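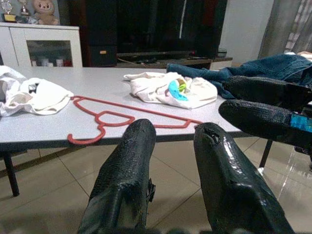

Got to the Pronda studios just after 9 in the morning, soaked, badge wouldn't scan. Open day for the new season of Plarent, the weekly satire half-hour on channel Urna. February, freezing, queue right round the loading bay. 226 tickets, all gone apparently, though the back rows never filled.

14 comments

First stop the writers' room. Smaller than I'd hoped. One long table, newspapers in piles, a whiteboard with half the jokes covered over with paper so we couldn't read them. Head writer Faustine Moulin gave us ten minutes between meetings. Talks fast. They start the week with 70 headlines and by the read-through they're down to 13. Local elections take up most of the first two episodes, then a long piece on train fares she's clearly very proud of. She wouldn't do any of it for us. Fair enough.

Somebody asked about the complaints last year – the show had 2,229 of them after the fishing sketch, most of them in one weekend. Moulin said she read a good few. Some were funnier than the sketch. No plans to go softer, she said, but the opening monologue is shorter now and there's a guest every week who disagrees with the host.

Then down to the studio floor. Cold! Desk is new, curved, a bit like an airport check-in. Audience seats are closer than they look on TV, you could pass the host a sandwich. Floor manager ran us through the clapping, twice, second time louder. I got a go on the autocue and went much too fast and lost my place at the second sentance.
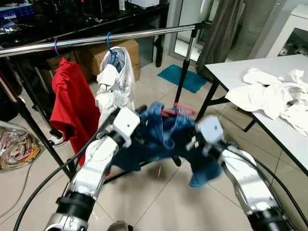 Is Plarent moving to a later slot?

The half-hour stays at 9:30 in the evening for this run, according to producer Anong Kaewsai. Urna did look at 10:45, but the repeat goes there instead, with the bits that get bleeped left in.

Kaewsai did the last session, in the canteen, over the coffee machine noise. Money mostly. Collet are in as co-producers, so two more episodes than last season and a proper road trip for the finale, filmed in town halls. She was careful about the old host. Left on good terms, wanted to do a play, that was all we got. Asked if he'd be back as a guest – long pause, then "ask me in the spring."

Missed the edit suite tour, group was full by the time I'd found the stairs. People who went said it was mostly watching a man trim a pause. Would have liked that. Soup was good, bread gone by noon. Picked up a mug at the desk and a form for recording tickets, which you have to post back, on paper, no idea why. Mine's gone in for episode three.

Shares 38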